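4.3 Loading samples into the Nidura autosampler

Read this section before you trust the Zovis quick-start card, which says the tray can be loaded "in any order". It can, if you don't mind chasing carryover for the rest of the afternoon.

1. Spin the digested peptides at 2,000 g and transfer the supernatant to clean vials. Leave the last bit behind.

2. Put a blank in position 1 and the Rudside reference digest in position 2.

3. Load your samples from position 3, lowest expected concentration first. The tray takes 19 vials, counting the blank and the reference.

4. Close the door and wait for the tray to reach 6 °C. The display turns green early, so go by the number and ignore the colour.

5. Run the blank, then the reference.

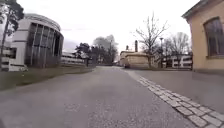

6. Open the reference report and check the protein count. Our column gave 3,613 when it was new in May. Expect a lower figure from an older column, and don't start your own samples if it has dropped by more than a tenth.

Note: The software will offer to "optimise" the gradient at this point. Decline. Kausar Bangash compared both settings on the same digest and the optimised one mostly made the run longer – the extra identifications were not there on the repeat.

Caution: Never reuse a pierced cap, whatever the Lytvynenko catalogue claims about self-sealing septa. Acetonitrile evaporates through the hole and your retention times will drift.

7. If the reference passes, save the method under a new name and start the queue. A passed reference tells you the instrument is behaving. It says very little about your digestion, so keep the leftover peptides in the freezer until you've looked at the data.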